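Ikley Variable Star Survey: Frequently Asked Questions

Last revised October 2018

What does the survey measure?
The survey records changes in the brightness of long-period variable stars. Each star is compared with nearby stars of known, steady brightness, and the difference is stored in magnitudes.

How many stars are on the list?
There are 89 targets. All have periods shorter than 700 days, so a full cycle can be covered within the current program.

What equipment do I need?
A telescope with an aperture of 50 mm or larger, a monochrome or color camera, and a mount that tracks. Visual estimates are accepted for stars brighter than magnitude 9 but are kept in a separate table.

Which filter should I use?
Johnson V is preferred. Color cameras may submit the green channel, marked TG. Do not mix filters in one file.

How long should each exposure be?
Long enough to bring the target well above the sky background, short enough that neither it nor the comparison stars saturate. Take at least 2 exposures per target per night and report them separately.

Do I need calibration frames?
Yes. Bias, dark and flat frames are required. Flats should be retaken whenever the camera is rotated or removed.

What software reads the data files?
Files are plain text and open in any editor. Tellgate, our reduction package, writes them in the correct format — other programs will need the column order changed by hand.

Why was my observation flagged?
Common causes are a wrong comparison star, a clock error, or a target too low in the sky. Flagged points stay in the archive but are left out of the light curves. Peter Ševčík reviews flags at the end of each month.

What time standard is used?
Julian Date in UTC, at mid-exposure. Heliocentric corrections are applied on our side. Do not apply them before you submit.

Can I use the data in a paper?
Yes, with a citation to the survey and the release number. Questions about releases go to Pirjo Vainio. The next one is planned for April. 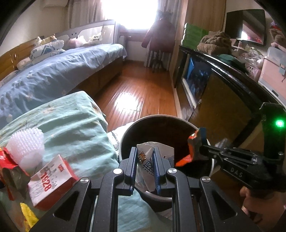 White wrapper held upright between blue grip pads.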